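**Washroom tidy-up, January**

The shared washroom at Bostby gets its turn this month. Sille Kárason has drawn up a short routine for the sink, and it takes 8 minutes at most. Pump bottles stay behind the basin, next to the faucet.
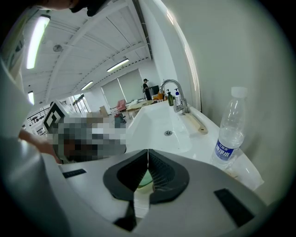

### The counter

Wipe the front edge first, then work back toward the wall. Small packets and bottles can stay out while you wipe, but put them away before you leave.
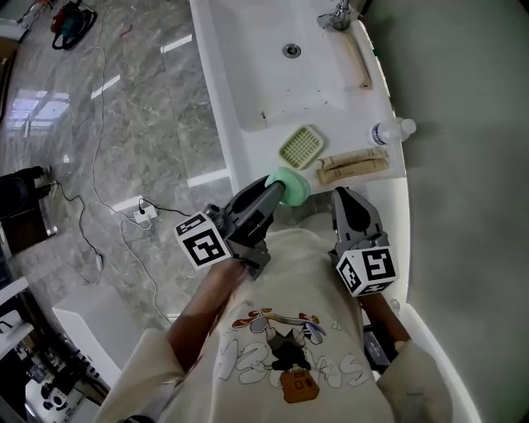 *Green sponge or scrub pad at the front edge of the vanity.*

### Basin and soap

Rinse the bowl down toward the drain and check the slope for specks. The soap goes back on its green dish. Spare sponges are in cupboard 189, and Esben Lund has the key until 8 p.m.
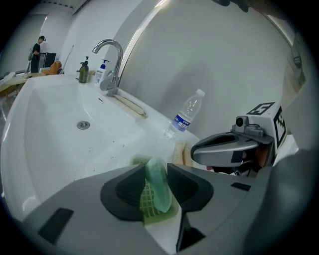
*Soap bar over its dish, with the basin behind.*

Tell Sille if the hand soap runs low. The next order goes to Simões at the end of the month.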